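From: Deolinda Baptista
To: homesharing list
Date: 11/03/2020
Subject: Re: Charging separately for linens?

Pejman Mazandarani wrote:

> We are setting prices for next season and I keep going back and
> forth on linens. Right now sheets and towels are included in the
> nightly rate. A neighbor with two cabins charges a flat fee per bed
> and says hardly anyone complains. My laundry bill in February alone
> was 205 dollars, and that was a slow month.
>
> Does anyone here charge separately? Also, do you wash at home or
> send it out? I have one machine and it is not a big one.
>
> Pejman

Pejman,

I tried the per-bed fee for one season and went back to including it. Most people paid it. A few brought their own sheets, and those bookings were more work for me. One family had queen sheets for a full bed. Another arrived late, hadn't read the part about bringing linens, and called me at ten at night. I drove over with a set and did not charge them, so I lost money on that one.

What I do now is fold it into the cleaning fee. It went from 40 to 50 dollars and bookings stayed about where they were. The cleaning fee is already a separate line, so guests see one number there. If your site shows the total up front, I doubt it matters much which line you put it on.

On washing: I did it at home for two years and then sent it out to Wirnavier for a year. They were reliable, but they have a minimum per pickup and I was often under it. They also returned other people's pillowcases to me more than once. I'm back to washing at home, with three sets per bed. One is on the bed, one is in the closet and one is in the wash. With two sets you are fine until you have back-to-back guests and something stains.

Lilla asked a while ago about duvets versus blankets and I don't think anyone answered her. I switched to white duvet covers on everything.

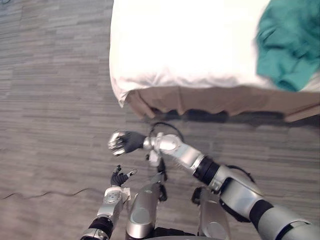
White can all go in one hot load and you can bleach it. When one cover wears out you can replace just that one without matching a pattern. The insert gets washed only when it needs it, and I take those to the laundromat because they come out of a home machine lumpy. Buy covers with ties in the corners. The Runano ones I bought first had no ties and the insert slid to the foot of the bed every time.

Makeup is the main problem with white. I leave two dark washcloths in each bathroom with a note, and that took care of most of it.

Before you decide, write down every load for a month, including dryer time and soap. I had guessed at my costs and was low by a fair amount. Your 205 may or may not include water, and on a well you would have the septic to think about too.

Eugeniusz, you said in the spring you were getting a quote from Gitoteo for a second washer. Did you ever go ahead with it? I would like to know what they charged for the hookup.

Deolinda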